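Plates and Stands: the Small Gallery

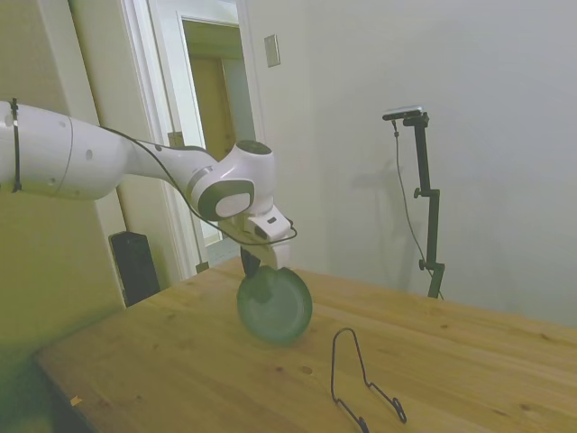
Category: Tableware and Display

12 Dec 2022

Welcome to the small gallery of Lekuteo. We are a little shop in Eltivville, and we sell plates, bowls and the things that hold them. Many customers write to us with the same question: how can I show one nice plate at home without making a hole in the wall? So I have put on this page some notes. I am not a designer. I only have handled many plates, and I have broken a few of them also.

The green plate

Round, pale green, with a rim in darker green and a lighter well inside. I like this kind of plate because the color is quiet. On a yellow wood it looks fresh, and on a white shelf it looks a little more serious. The dark rim is important for display, as it draws a line around the plate and your eye finds it from the other side of the room.

In our list it has the number 116. Customers sometimes ask if we have it in blue. We do not have it in blue at this moment.

The black wire stand

Thin bent wire, tall and narrow, with an upright like the letter U turned over and two loops at the bottom for the feet. The feet curl at the end. In our list it is number 115, and we call it the Brorden stand, after the street where our first shop was.

I prefer black wire for pale plates. When the plate is standing, you see very little of the wire, and what you see looks like a drawing in ink. For dark plates I would choose another stand, in wood or in a light color.

The table

The wood has a warm honey color, with the grain easy to see, some faint knots and a few scuffs. I have nothing against scuffs. A table with marks is a good place for simple tableware, and I would not cover it with a cloth. If your own table is very shiny, put a small piece of felt under the feet of the stand, or it may slide when somebody closes a drawer.

How to put a plate on a stand of this type

Put the stand on the table first, with nothing on it, and press it gently with one finger. If it rocks, bend the foot a very little by hand. Do not use pliers, they leave marks on the wire.

Hold the plate by the upper edge, nearly upright, and keep it low over the table. If it slips from there, it has only a short way to fall. Bring it to the stand slowly, let the lower edge sit in the feet, and then lean the back of the plate against the upright. Take your hand away only when you feel that the weight is on the wire.

The plate should lean backward a little. If it stands fully straight, a door closing strongly can be enough to tip it to the front. I learned this in October with a soup plate by Begović, which I had liked very much.

Where to place it

A shelf at the height of your eyes is best. A low table is also fine if there are no cats or small children in the house. Near a window the green becomes softer in the morning and almost gray in the evening, so try 2 or three places before you decide.

Leave some empty space at each side. One plate alone looks better to me than five plates which touch each other.

Cleaning

For the plate, warm water and a soft sponge. For the stand, a dry cloth only. Please do not leave the wire in water overnight, not even when you are tired after guests.

Ordering

The plate and the stand are sold separately. If you want both together, write set 588 in the message field and we will pack them in one box, the stand wrapped in paper at the bottom and the plate on top in its own sleeve. Pickup in the Eltivville shop is also possible, please write to us one day before.

More pictures will come to this page when the new bowls have arrived.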